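# The Long Wait at Kovholm Bridge

There is a temporary traffic signal on the north side of the Kovholm bridge that has been temporary since January of the year before last. It stands on a yellow trailer with a flat tire. Somebody has planted pansies in the sandbag that holds down its left foot, and they are doing well, which is more than can be said for the bridge deck.

I have spent a fair part of this spring sitting at that light. It gives you time to think about portable signals, and after a while I wanted to know who decides how long I sit there. The answer is a rental yard in Narnamham with a gravel lot, a good coffee machine and 43 signal trailers, most of which were out on jobs the morning I visited. The firm is called Sterirska, and it has been renting out other people's patience for a long time.

The basic setup is two trailers, one at each end of a closed lane, talking to each other by radio. One end goes green while the other stays red. Then both go red for a while, and this is the part that makes drivers pound the wheel, because the lane is empty and nothing is happening. It's called the all-red interval, or clearance time, and it exists so the last car through (there is always a last car, and it is always towing something) can get out the other end before anyone comes at it.

At Kovholm the closed stretch is long and it has a bend in it, so the clearance time is set at 63 seconds. I timed it myself before I asked, and got the same figure three days running. The yard foreman was pleased by this. Most people who call, he said, report a wait of ten minutes, and one man had claimed an hour.

The clearance time isn't a guess. You take the length of the closure, you pick the speed of the slowest thing likely to use it, and you divide. The argument is over the slowest thing. In town it might be a bicycle. Out at Kovholm it is a hay wagon, and from June on it is a hay wagon behind another hay wagon. The plan calls for them, so everyone else waits as if there were one on the bridge, including at four in the morning, when the hay is asleep.

You can do better with detectors. A small sensor on top of the signal head sees a car coming and asks for a green, and if no one is waiting at the other end the controller hands it over early. The trailers at Kovholm have these. They work nicely unless you stop too far back, as a polite driver will, leaving a gap the sensor takes for an empty road. There is a sign telling you where to stop. It is behind the pansies.

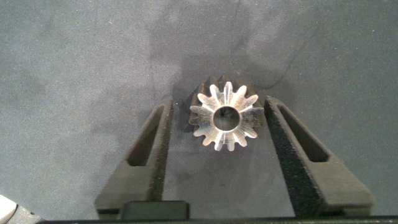
Flaggers would have the whole mess sorted out by lunch, according to one reader who wrote in after I mentioned the bridge last month. She drives it twice a day, and her view is that a person with a paddle can see a hay wagon, can see that there isn't a hay wagon, and can wave through a school bus with a bit of sense. She'd pay for the paddle herself. She signed off by asking whether the light could at least be set to apologize.

She has a point about the sense. A good flagger reads the line of cars in a way no sensor on a pole does. They'll let a short queue run out before turning the paddle, and they know which driver is going to bolt. On a short job in daylight, it's hard to beat two people and two radios.

But Kovholm runs all night, every night, and nobody wants to be standing on a bridge approach in the dark with a lit wand while a tired stranger fiddles with the radio. You would need several crews, along with breaks, lighting and somewhere warm for them to sit. The trailer needs its batteries looked at and its solar panel wiped. It has been hit twice since it was put there, and both times it went back to work the same week with a new lamp and a dent.

So the rental bill keeps coming. Signals go out by the week, and the rate drops after 12 weeks, on the theory that no sane job lasts much longer. The Geum Road widening, which Sterirska also supplied, was planned for 5 weeks and took just that, and people at the yard still bring it up the way other people bring up a no-hitter. Those trailers came home clean. One of them still had the tag on the key.

Moving a set is a bigger job than it looks. The masts fold down for the road, the counterweights come off and go back on, and then someone has to walk the closure and check the timing against what's really out there: the mud, the parked excavator, the driveway halfway along that wasn't on the drawing. The driveway is the one they dread. A house inside the closure has no signal of its own, and its owner has to pull out and pick a direction on faith. At Kovholm there is one such house, and it has been given its own little signal head on a post by the mailbox. I'm told it is the only private traffic light in the county, and that the family has grown attached to it.

The deck is supposed to be poured in two stages, and the first is curing now under wet burlap. When it's ready, traffic will shift to the new side and the trailers will be reset for a shorter run, with the clearance time trimmed to match. The yard wouldn't give me a date. The foreman looked out at the lot, where there was a bare rectangle of gravel with weeds coming up through it, and said they had stopped saving the space.

I drove home by way of the bridge and caught the red.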